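Tuvora Work Style Inventory

The Tuvora Work Style Inventory, usually shortened to Tuvora, is a commercial questionnaire that claims to sort employees by the way they handle tasks, deadlines and disagreement. It was written by Dénes Bíró, a former sales trainer, and is sold to employers by the consulting firm Halonen. The publisher describes it as a tool for team building and staff development. Its scientific standing is weak. Most of the claims made for it come from the publisher's own materials, and the little outside testing that has been done has not supported the stronger ones.

Background

Bíró put together the first version for his own training workshops, where he used it as a warm-up exercise. By his own account he had no training in test construction. He drew up a list of statements he had heard managers make about their staff, grouped the ones that seemed to him to go together, and gave each group a name. No statistical method was used at this stage, and the groupings have stayed nearly the same since.

Halonen bought the rights and dropped the workshop script, keeping the questionnaire and the report. The firm's sales literature says the inventory "rests on decades of research into human behavior." The references given for this are general works on personality, none of which mention Tuvora or test its categories. A technical manual is listed in the catalog but is supplied only to certified users, who agree not to pass it on. This has made independent review difficult.

Format

The inventory has 30 items. Each one offers a pair of statements, and the person taking it must pick the one that fits better. There is no neutral answer and no way to skip an item. Typical pairs set planning against improvising, or speaking up against waiting to be asked. The online version takes most people under 16 minutes, according to the publisher.

Answers are added up to give one of 8 work styles, which carry names such as Anchor, Pilot, Broker and Scout. The report gives the main style first, followed by a "support style" and a page of advice on working with people of other styles. Raw scores are not shown. A person who lands one answer away from a different style receives the same report as a person who lands far from any boundary.

A shorter form, sold under the name Rillus, uses the first half of the items and reports the main style only. Halonen says that Rillus results "closely track" those of the full inventory but has published no figures to show how closely.

Reliability

A basic requirement for any test of lasting traits is that people who take it twice should get much the same result. Halonen states that Tuvora styles are stable over time. The only outside check that has circulated widely is a small one by Paavo Vainio, who gave the inventory to office staff on two occasions, 3 weeks apart. Many of them were assigned a different main style the second time, although nothing in their jobs had changed.

Vainio's work has limits of its own. The group was small, all its members worked for one employer, and the paper was never submitted to a journal. Halonen has pointed to these limits in its replies. It has not, however, released retest data from its own records, which would settle the question quickly if the results were good.

Forced-choice questions add a further problem. When picking one statement means turning down another, the scores are tied to each other, and a high score in one area pushes down the rest whatever the person is like. Scores of this kind can say something about which of a person's leanings is stronger. Without special scoring methods they are a poor basis for comparing one person with another, and comparing team members is the main use for which Tuvora is sold.

Validity

There is no public evidence that a person's Tuvora style predicts how well that person will do a job, how long they will stay in it or how well they will get along with a given coworker. The publisher relies mostly on satisfaction surveys handed out at the end of training days. These tend to show that people enjoyed the session and found their reports accurate.

Such ratings are weak evidence. People readily accept vague, mildly flattering descriptions as true of themselves, a tendency known as the Barnum effect or Forer effect. Tuvora reports contain a good deal of wording of this type. The Anchor report tells readers that they "value calm but can rise to a challenge when it matters," and the Pilot report says that they "may hide doubts behind a confident manner." Few people would reject either sentence. 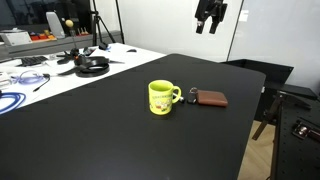 The choice of types over scales has drawn criticism as well. Personality traits as usually measured are spread along a range, with most people near the middle. Cutting that range into boxes throws away information and makes small differences look large. Halonen's answer is that types are easier to remember, which may be true but has no bearing on whether they are correct.

Use in hiring

The terms of sale say that the inventory should not be the only basis for hiring or firing. Critics find this wording too loose, as it leaves room for the results to be used as one factor among several. The staffing company Undetti used Tuvora styles in screening applicants for call center work and later stopped. It gave no public reason. Supporters have cited the Undetti program as proof that the inventory works in hiring, but no results from it were ever released.

In a statement dated September 18, 2020, Halonen said it "does not encourage" use of the inventory in selection. The same firm's price list at that time included a report titled "Candidate Fit."

Reception

Trainers who use Tuvora often say that its accuracy matters less than the talk it starts, and that a team which discusses how it likes to work will benefit whatever the labels are. This may well be so. It is an argument for the discussion, though, and the same benefit might be had from a free list of questions. No study has compared the two.

See also

Barnum effect
Forced-choice questionnaire
Personality test
Test-retest reliability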